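Home | Talks | Notes | Workshops | About

Can It Do the Dishes Yet? Speaker notes, April

14 comments | 62 shares

Start without the title slide. Ask the room who has bought a robot vacuum. Then ask who still owns a broom. Wait for the hands.

My position, so you can argue with it from the start: machines can do pieces of chores. I have yet to see one do a chore. Clearing a table is a chore. Lifting a bowl is a piece of one, and most of what gets shown to investors is lifting a bowl.

Say what I mean by done. The table is clear, the plates are where the next person will look for them, the fork that slid off is back off the floor, and I didn't have to stand there. If I have to stand there, I may as well carry the plate.

Shop floor first, it's the kinder case. Kazue Onishi ran a packing line at Urnby when they put in an arm to load trays. Same tray, same height, same light all day. It worked, and I'll say so plainly. Her log for one month shows 1197 trays loaded and 4 stops that needed a person. I would sign for that. Then the supplier changed the tray lip by the thickness of a coin and the line was down until the afternoon. (Pause here. People in manufacturing laugh, the rest don't.)

Kitchens change the tray every day. Nothing in mine is the same height as anything else, half of it shines, and somebody has always left a bag on the end of the table.

Tell the Collado story, short version. Their sales deck promised a machine that would "reset a dining area." I asked for the time per item. They gave me an average with the failures taken out. I asked for the failures and got a brochure.

Quang Đỗ disagrees with me and should get his say. His point is that my test is unfair -- a new hire at Stadum also drops things, and needs weeks before anyone leaves them alone with the glasses. Fine. But the new hire picks up the spoon without being told that spoons count. He and I went round on this for most of a train ride. He thinks the grasping is nearly there and the rest will follow. I think the rest is the job.

Numbers slide. At Hutanura they allow 300 seconds to clear and wipe a table for 4. A decent busser beats it while talking to you. I have asked three vendors to run against that clock with a table they haven't seen before. One said next year. Two didn't write back.

Things I want counted, if anyone here is buying:
-- every item dropped, including the cheap ones
-- every time a person steps in, even to nudge something
-- what was on the floor at the end
-- the time from the first touch to a table I would seat someone at

Don't read these out, leave them up while I drink some water.

Last slides. One view of an empty gripper, three of tableware and a lamp, the sort of work I keep going on about. Give the room time to look, no talking over them. If asked, the steel bowl is the one I'd want to see put down.

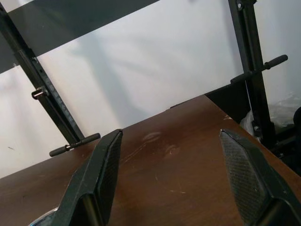
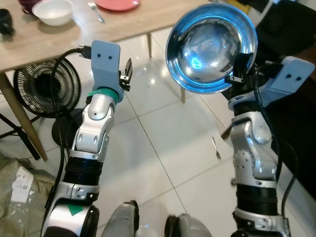
Next two, quicker. Point at the spoons: one on a plate, one on the tiles.
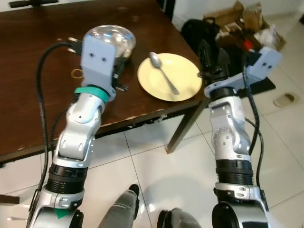
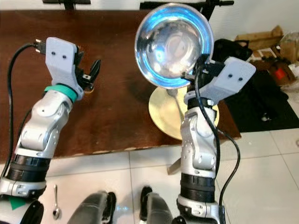 Somebody always asks this, so have it ready.

Should I wait for one of these before I hire for the evening shift?

Hire for the shift. If a vendor wants the work, let them clear tables next to your staff for a month at their own cost, with you keeping the log, and talk about price after that. A machine that only carries full tubs to the dish room might earn its keep sooner, and you can buy that without believing anything about the rest.

If there's time left, go back to Kazue's line and take questions on the trays. If there isn't, leave the counting list up and stop.

Talks | Notes | Next: What a Dishwasher Got Right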